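3.2 Looking after the hand-held gripper pair

Most of what went wrong in our first month was dull stuff, and I'd like to put it on paper because the papers we learned from skip it. The station we call Kedard is one table, one pair of hand-held grippers and one operator. When we set it up at Bristen we thought the grippers would be the easy half (they're plastic, there's a trigger, what could drift?) and we spent all our worry on the software. Then we looked at the first 801 recordings and found that the jaw width we logged for a closed grip crept upwards through every long session. The objects hadn't grown. The pads had worn and shifted, and our closed position had gone with them.

So we now have a routine, and it starts before anyone records a thing. I close each gripper fully with nothing in it, read the value, and write it in the station log. Then I grip a thing with flat sides and a known width and read it again. For this we like the little fan from our object set, as its handle is straight and it's light enough that you notice straight away if the pads let it tip. If the two readings disagree with the log by more than our limit, I take the pads off, clean the fingers underneath and put fresh foam on. I used to try to correct it in software instead and I'd advise against that – we had 1016 recordings with a correction that was only right for half of them, and sorting them out took most of August.

Marker cubes get the same treatment. We look for lifted corners and smudges, and give each cube a gentle twist to see whether the mount has worked loose. A cube that has turned by even a small angle still tracks beautifully, so the tracking score won't warn you at all! What does warn you is comparing the two grippers when both are brought to the same object, from both sides, and that has caught three loose mounts for us so far.

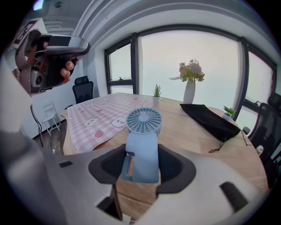
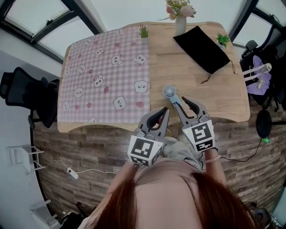 Figure 4. The fan and the gripper pair at the table, from the camera on one gripper (first) and from head height (second).

The other thing I check is light. Kedard was moved from an inside room at Covthorpe, where the lamps never changed, and I had got lazy about exposure. Daylight is a different animal. On a bright afternoon the white faces of the cubes wash out and the edges of the squares go soft, and the detector starts dropping them for a few readings at a time. We lock the exposure on each camera at the start of a session and lock it again after lunch, which sounds fussy but costs a minute. If the sun comes straight in we stop until it has gone off the table.

Cables and batteries I'll mention only briefly. Anything trailing across the floor gets walked round once before we begin, and chairs are pushed clear of where the operator's elbows will go. Batteries are swapped in pairs, never singly, after one gripper died on us in the middle of a long run and left its partner recording happily by itself for 2000 readings that we couldn't use.

Pads have turned out to be the part we buy most of. We tried a harder foam from a supplier listed as Kiều, and it lasted far longer, but smooth handles slid in it and our operators began squeezing with both hands, so back we went to the soft sort. A set now stays on until the empty-grip reading moves past the limit, and I no longer bother with a fixed replacement date. Of the 1942 recordings made under this routine, the ones we threw away for jaw width problems all came from a single session, when I had fitted the left pad upside down. The pads are now marked with a dab of paint on the back, and the station log has an extra column for it.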